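Bratora Handgreifer-Set: Vormachen statt Programmieren

Zwei Handgreifer, ein Arbeitsplatz, ein Mensch, der weiß, wie es geht

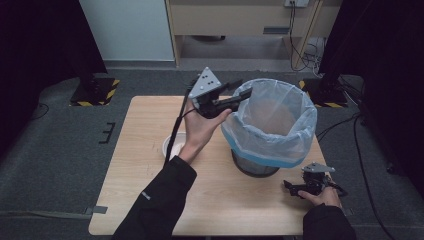

Zwei Handgreifer am Abfalleimer: Drahtgeflecht, weißer Beutel, über den Rand geschlagen.

Es gibt Tätigkeiten, für die sich in der Automatisierung lange niemand zuständig fühlte. Einen Müllbeutel in einen Eimer setzen gehört dazu. Schweißen, Palettieren, Schrauben: dafür gibt es Messen mit Häppchen. Für den Beutel gibt es die Frühschicht.

Das Bratora-Set ist für genau diese Sorte Arbeit gebaut. Eine Person nimmt in jede Hand einen Greifer und erledigt die Aufgabe so, wie sie es für richtig hält. Die Bewegung wird aufgezeichnet und dient später als Vorlage für den zweiarmigen Roboter. Programmierkenntnisse sind nicht nötig. Kenntnisse über Müllbeutel schon, und die sitzen in den meisten Betrieben nicht in der IT.

Lieferumfang

Handgreifer links und rechts, schwarz
Markerplatten, dreieckig, mit Punktmuster, montiert
Anschlusskabel
Transportkoffer mit Schaumeinlage
Aufzeichnungssoftware Bratora Studio, Lizenz für 3 Arbeitsplätze
Ersatzfinger, ein Satz (Sie werden ihn brauchen)

Nicht enthalten: Tisch, Eimer, Beutel, Geduld.

Wofür das Set taugt

Für alles, was zwei Hände braucht und bei dem das Material nicht stillhält. Folie, Beutel, Tücher, Kartonlaschen. Starre Teile in immer gleicher Lage greift jeder Automat von der Stange billiger, und wir sagen Ihnen das auch am Telefon, sehr zum Leidwesen unseres Vertriebs.

Was sich für die Leute ändert

Im Prospekt steht an dieser Stelle gern, der Mensch werde »für höherwertige Aufgaben frei«. Unser Pilotkunde Kurkow, Gebäudedienste, hat uns gebeten, den Satz wegzulassen. Die Belegschaft hatte nämlich gefragt, welche Aufgaben das seien, und es wurde still im Raum.

Geändert hat sich trotzdem einiges. Pei-shan Hsueh leitet bei Kurkow die Objektreinigung und hat 21 ihrer Leute am Set eingewiesen. Die erste Erkenntnis betraf gar nicht den Roboter. Jeder hatte seine eigene Art, den Beutel über den Rand zu schlagen, und jeder hielt die der anderen für falsch. Darüber wurde im Mai eine ganze Dienstbesprechung lang verhandelt. Ein Ergebnis gab es nicht. Für die Software ist das übrigens kein Problem, sie kommt mit mehreren Handschriften besser zurecht als das Team.

Die Vorführstunden gelten bei Kurkow als Arbeitszeit und werden mit Zuschlag bezahlt. Das hat der Betriebsrat durchgesetzt, und wir empfehlen es inzwischen allen Kunden. Wer jemandem sein Handwerk abschaut, sollte dafür wenigstens etwas auf den Gehaltszettel schreiben. Wer nicht aufgezeichnet werden will, wird nicht aufgezeichnet. Die Bewegungsdaten lassen sich in Bratora Studio ohne Personenbezug speichern; eine Auswertung nach Tempo einzelner Mitarbeiter ist nicht vorgesehen und wird auch auf Nachfrage nicht nachgerüstet. Nachgefragt wurde schon.

Aus dem Alltag

Kwok-wai Yuen betreut bei Flilteck die Einführung vor Ort. Sein Rat für die erste Woche: kurze Schichten. Nach einer Stunde mit zwei Greifern in der Hand merkt man Muskeln, die im normalen Reinigungsdienst offenbar Urlaub haben. Außerdem solle man die Fehlversuche nicht löschen. Ein Beutel, der vom Rand rutscht und wieder eingefangen wird, ist für das spätere Training oft mehr wert als der zehnte tadellose Durchgang. Das Personal hört das gern. Es ist das erste Gerät im Haus, das sich über Patzer freut.

Für eine brauchbare Grundlage rechnen wir je Aufgabe mit 135 Vorführungen. Wer verschiedene Eimer, Beutelsorten und Tische abdecken möchte, landet eher bei 1,000. Klingt nach viel. Eine Reinigungskraft schafft das im Leben vermutlich vor dem ersten Dienstjubiläum, allerdings sah ihr bisher keiner zu.

Arbeitsplatz einrichten

Sie brauchen einen freistehenden Tisch und genug Platz, um beide Arme zu bewegen. Die Markerplatten dürfen nicht verdeckt werden, auch nicht von Ärmeln. Kabel so führen, dass sie nicht über die Tischkante in den Eimer hängen. Stativfüße und andere Stolperstellen mit Warnband markieren. Die Greiferfinger nach jeder Schicht feucht abwischen, keine Lösungsmittel.

Zubehör und Service

Greiferfinger, weich, für dünne Folien
Wandhalter für zwei Greifer
Einweisung vor Ort durch Flilteck, ein Tag
Wartung und Kalibrierung über unseren Partner Cheng

Die Preise nennen wir auf Anfrage. Das ist lästig, wir wissen es, aber der Koffer kostet je nach Lizenz nun einmal unterschiedlich viel. Leihgeräte für Betriebe, die erst einmal mit der eigenen Belegschaft reden möchten, sind verfügbar. Bitte in dieser Reihenfolge: erst reden, dann leihen.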